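Home | About the Club | Teams | Calendar | FAQ | Contact

Filed under: New Members, Robotics Club

Frequently Asked Questions: Prilwood Student Robotics Club

These are the questions we get most from students and parents in the first weeks of the school year. If yours isn't on the list, use the contact form or come to a Tuesday meeting and ask.

Who can join?

Any student in grades 9 through 12 who lives in the Prilwood district. You don't have to attend the high school. Homeschooled students are welcome and we have had several.

Do I need experience?

No. Most new members have never written a program or used a soldering iron. If you have, tell us on the sign-up form so we can put you on a team that needs you.

When and where do you meet?

Tuesdays from 3:30 to 5:30 in the shop classroom. The data team also works at members' homes on some weekends, with a parent in the house. Dates for home sessions are posted on the calendar page by the Thursday before.

What does it cost?

Dues are $20 for the year. That covers a T-shirt and your share of parts. Competition travel is separate, and we send the estimate home in October. If dues are a problem, check the box on the form and we will waive them. You won't be asked why.

What teams are there?

There are 4 teams this year: build, code, data and outreach. You pick a first and second choice. Almost everyone gets their first choice. You can switch at the winter break.

What is the Giketti project?

Giketti is the club's long-term project, a tabletop arm that puts groceries away. The build team is on its second version of the arm. The code team trains the software that moves it. The first version could lift a sponge and not much else.

The name came from a vote. It doesn't stand for anything.

What does the data team do?

They record people doing the kinds of jobs we want the arm to do. A member holds a gripper in each hand, or two members take one each, and they pick things up and put them down again while a camera on the gripper records. The recordings go to the code team.

A session has a task card. One of the cards this fall is called "produce to colander." You lay a cloth on a table, set out a colander and a mix of fruits and vegetables, and move the pieces one at a time. Soft and round things are harder than you would think. Kiwis roll, and a long cucumber has to be gripped near the middle or it swings.

Home sessions use whatever table the family has. We like this, as the software does badly when it has only seen the shop classroom. The table gets cleared and covered, and the rest of the room can stay the way it is.

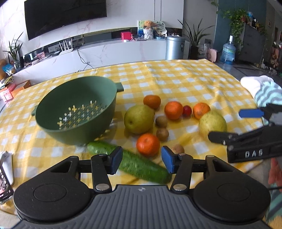
Do I have to host a home session?

No. Hosting is optional and families offer it on the form. If you do host, you need a table that two people can stand at and enough light to read by. We bring the grippers and the task cards. You provide the food items on the card, and you keep them afterward.

Will my house be in the recordings?

Yes, parts of it. The cameras see past the table. Put away mail, family photos and anything else you don't want recorded. Hosts can look through the recordings before they are copied to the club drive, and can ask us to delete any of them.

Faces are left out where we can manage it. Hands and sleeves show up a lot. Both the host family and the members at the session need a signed recording form on file.

Is the equipment safe?

The hand-held grippers close only as hard as you squeeze. You can pinch a finger in the linkage, so keep your other hand clear of it. The Giketti arm is motorized, and no one runs it without the mentor in the room. Safety glasses are required in the shop and not at home sessions.

Can I borrow a gripper?

Yes, after you have done two sessions with someone who knows how to use one. Sign it out on the sheet inside the cabinet door. Check the pivot bolts before you leave and again when you bring it back. They work loose. Write down the ones you tightened.

How many recordings do you have?

2707 at last count. The code team throws out the ones where something was dropped off the table or the camera was blocked. A good afternoon adds 23 or so once those are gone, so please don't be discouraged if you did more than that and the number on the board is smaller.

Do you compete?

Yes. We enter the Aaltonen Regional in the spring, in the household tasks division. The arm gets a bag of items it has not handled before and has to move them into containers within a time limit. There is also a poster round, which the outreach team prepares. Last year we placed in the poster round and did not finish the arm round.

What is Drindus?

Drindus is the labeling program the data team uses. Older members wrote it. You watch a recording and mark when the gripper closes and when it opens. It runs on the classroom laptops and on most home computers, but not on phones or tablets. It crashes if a file name has a space in it, so use underscores.

Can I count my hours for school service?

Outreach hours count. Labeling and recording hours don't, under the current school rule. Bring the service form to be signed the same week you did the hours.

What if I miss meetings?

Tell your team. Members who want to travel to the regional have to attend at least half of the meetings from January on. There is no attendance rule before that.

Can parents help?

Yes. We need drivers in the spring and hosts all year. Parents who want to stay at meetings regularly have to complete the district background check, and the form for that is at the front office.

How do I sign up?

Fill out the form on the Contact page or pick up a paper copy in the shop classroom. Bring it to any meeting, signed by a parent if you are under 18. You can come to two meetings before you decide.

4 comments | Share this page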